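Caring for a Pale Wood Tabletop

Light wood shows everything: coffee rings, gray fingerprints, the dull track where a mug gets dragged every morning. Most of it comes off with things you already have, and the cleaning takes ten minutes.

What you need: two soft cotton cloths, a bowl of lukewarm water, and a few drops of mild dish soap.

Clear the table completely before you start. Wiping around a fruit bowl leaves a clean patch with a border, and on pale wood the border shows.
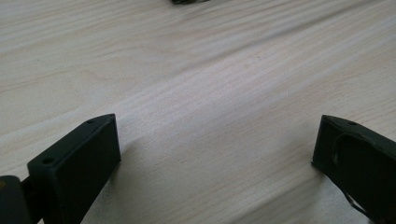
Wood is best wiped in the direction it grew, so find the grain first. Stand back a little and look for the long, fine lines. They are easy to follow even on a top as pale as this one, where the streaks are only soft gray and faint beige, and the wider bands of figure run along with them. Wring the cloth until it no longer drips, then work in long strokes from one end to the other. Rinse the cloth often. Follow with the second cloth, dry, in the same direction.

For a white water ring, wait a day. Many fade without help. If one stays, lay a dry cotton cloth over it and pass a barely warm iron across for a few seconds, then check. Repeat two or three times at most. I learned this from Samuele Sartori, who had a table with a ring older than his kids. 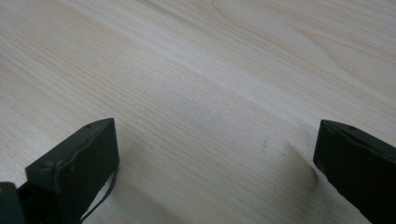
Can I use vinegar on it?
Plain soap is safer, and vinegar used week after week can dull some finishes.

Dark rings are harder. They usually mean water got through the finish, and rubbing won't reach them. On bare or oiled wood you can sand very lightly with 1,000 grit paper, always with the grain. 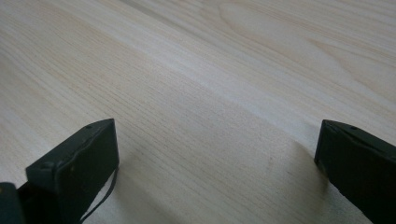

Stop as soon as the mark lightens and wipe off the dust. Then put on a thin coat of whatever oil was used before. Leave it overnight. If the top is lacquered or veneered, don't sand it at all. You can go through a veneer before you notice.

To keep new rings from forming, give the cups a fixed place. A shallow tray works, and so does an open basket with felt pads under the corners. Let mugs dry before they go in, and lift the basket when you move it.

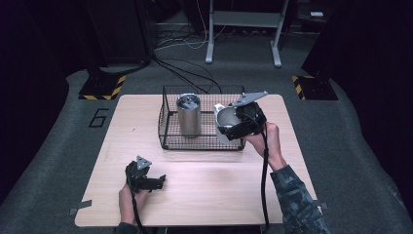 Wire-mesh basket on the table, with a steel tumbler inside and a white mug held over the right end.

Related
How to Oil a Cutting Board
Felt Pads: Which Size to Buy
Getting Candle Wax off Wood

Contact | © January 2026 Emília Gajdoš | Back to top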